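**Bin picking for the May demo: grasp planner or just sort by color?**

---

**drurninex_dan** wrote:

Posting here so the whole class can see it instead of three people arguing in a hallway.

Our group has the bin picking project. Bars go in a bin in random positions, the arm takes them out one at a time and puts them in the second bin behind it. Red and green bars, mixed lengths. The demo is in May and the spec says 27 picks in a row without a human touching anything.

Our best run so far is 11. The failures are nearly all the same kind. A bar ends up along a wall or in a corner, the planner finds a grasp that looks fine, and the gripper body hits the wall before the fingertips get to the bar. Then the arm faults and we start over.

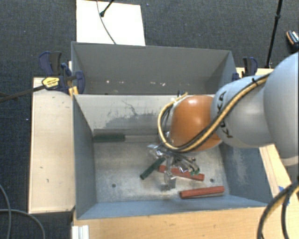 I see two ways to go. One, keep the planner and give it a proper model of the bin walls plus the gripper, including the hoses. Two, drop most of the planner and use a short list of fixed approach angles, picked by color and by where the bar is. Opinions please.

---

**mossback** wrote:

Option one. Fixed angles will work until somebody dumps the bars differently and then you have nothing.

How good is your bin model now? Last I looked it was a box with straight sides. The walls slope. That's a lot of free space you are telling the planner it can't use, or the other way around if you measured at the top.

---

**drurninex_dan** wrote:

Straight sides, measured at the floor. So yes, it thinks the bin is smaller than it is up top.

---

**tlk_5** wrote:

I disagree with mossback. There are 59 lab hours left on the schedule and four groups sharing the arm. A collision model with hoses in it is a semester by itself. Team Grusitz tried it last year and they were still fixing it the night before.

Do fixed angles. Steep for the middle of the bin, tilted away from the wall for the edges. You can write that in an afternoon.

---

**mossback** wrote:

I was on Grusitz. We modeled the hoses as moving parts, and that was the mistake. Put one fat cylinder around the wrist and the cable loop and call it done. You lose some grasps but you stop snagging.

---

**saxena_grp** wrote:

We're in the Saxena group, conveyor project, but we use the same gripper. Two things to check before you rewrite anything.

1. Is your tool frame right? Ours was off by a few millimeters after the fingertips were changed. It didn't matter in the middle of a bin and it mattered a lot at the wall.
2. Does the bin move? If the arm bumps it once, every pick after that is wrong.

---

**drurninex_dan** wrote:

Bins are clamped, and I put pencil marks on the wood to check. No shift after the last three sessions.

Tool frame I have not checked since the fingertip swap. Will do that first.

---

**pkv** wrote:

What about the camera side? I looked at your logs in the shared folder. There are 2426 attempts in there and a good part of the bad ones have a low score on the pose estimate, mainly green bars. Dark green on gray metal under those lights is hard. Red is fine.

If the pose is wrong, neither of your options helps.

---

**tlk_5** wrote:

Then throw out low scores and stir the bin. Push the bars around with the fingertip and look again.

---

**mossback** wrote:

Stirring is how bars get into the corners.

---

**tlk_5** wrote:

Only if you push toward the corner. Push toward the center.

---

**drurninex_dan** wrote:

OK, some results, February 3, 2018.

Checked the tool frame with the pointer. It was off by 4 mm toward the wall side. Fixed it and changed nothing else. Three runs: 14, 19, 16. Better, still not 27.

Next I changed the bin model to sloping walls. One run so far, 22 picks, stopped on a green bar lying flat against the far wall. The pose came back turned end for end and the gripper went for the wrong spot.

So pkv and saxena_grp were both right about part of it. I'm going to try the fat cylinder next, and a score cutoff for green only.

---

**pkv** wrote:

Set the exposure by hand before you pick a cutoff. If it's on auto the scores drift and you'll be tuning the cutoff every session. Ours is at 1000 microseconds on the Wimlow cell but the lights are different there.

---

**tlk_5** wrote:

I still think you will end up with fixed angles for the wall cases. Put them in as a fallback when the planner returns nothing.

---

**mossback** wrote:

As a fallback, fine. I can live with that.

---

**drurninex_dan** wrote:

Fallback it is. Exposure was on auto. I've got the next slot on the arm and will post the run logs in the shared folder.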